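Notes > Home and Workshop > Small Things

About me | Archive | Older posts | Write to me

The gray bin, again

7 December 2022

In September I promised my friend Analyn that I would finally put my small things in order. She was polite and did not ask again, so I started only this week.

The problem is the gray bin. My neighbor Pascal Masson gave it to me when he moved to Belmonte, and from the first day it became the place for everything which has no place. It has two compartments. The plan was simple: in one I put what I keep, in the other what I give away. But a plan needs decisions, and I am slow with decisions.

I had nearly 400 pieces in the beginning, in the bin and in three shoe boxes. Screws and hooks were easy. I bought a set of 40 little drawers and filled them in two evenings, with the radio on. Old keys went to Leonora, who makes wind chimes from them. After this came the difficult part, the things I cannot name. I pick up a piece, I turn it, I think it must belong to something important, and I put it back.

My mother had the same habit. When we emptied her kitchen we found 46 lids and not so many jars.

I also thought to paint the inside of the bin, as the bottom is very scuffed and the coating on the divider is worn off in a ragged patch. Analyn says to paint a bin is a way to avoid sorting it. I think she is right, so the paint stays in the shop.

One side is now empty, and I am a little proud of it. The other side still waits for me.

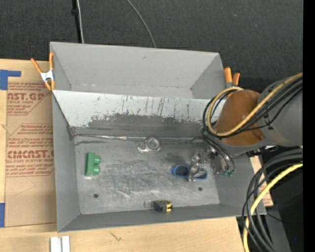 The front compartment, with my tape measure, the two blue rings and the green part with knobs.

The tape measure I will keep, of course, it only needs a hook near the door. For the blue rings I have no idea. If somebody recognizes the green one, please write to me, I will be glad to know what it is before I decide.

Next are the shoe boxes under the bed. I will begin with the smallest.

Filed under: Tidying, Slowly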